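Isisard
A wrist-view tilt corrector and grasp planner for baskets with handles

Isisard takes a stream of wrist frames, works out which way is up, and hands the planner a rim and a handle to argue over. The planner usually argues. Built on Cludon, maintained by Kalkidan Hadgu.

Frames in the set: 374
Frames with hand-drawn rim labels: 37
Default planner timeout: 600 ms

Run the leveler before the detector. The detector will accept tilted frames without complaint and find shelves in the ceiling.
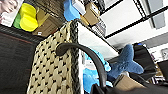
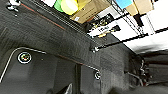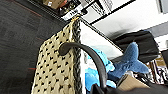 Kalkidan Hadgu: The timeout is too generous. If the planner has no handle pose after nine candidates, it won't find one by staring. I'd fail early and log the tilt estimate, so we know which half of the code to blame.

Open as an issue. Fix planned for August, along with the config file that still says Lenum.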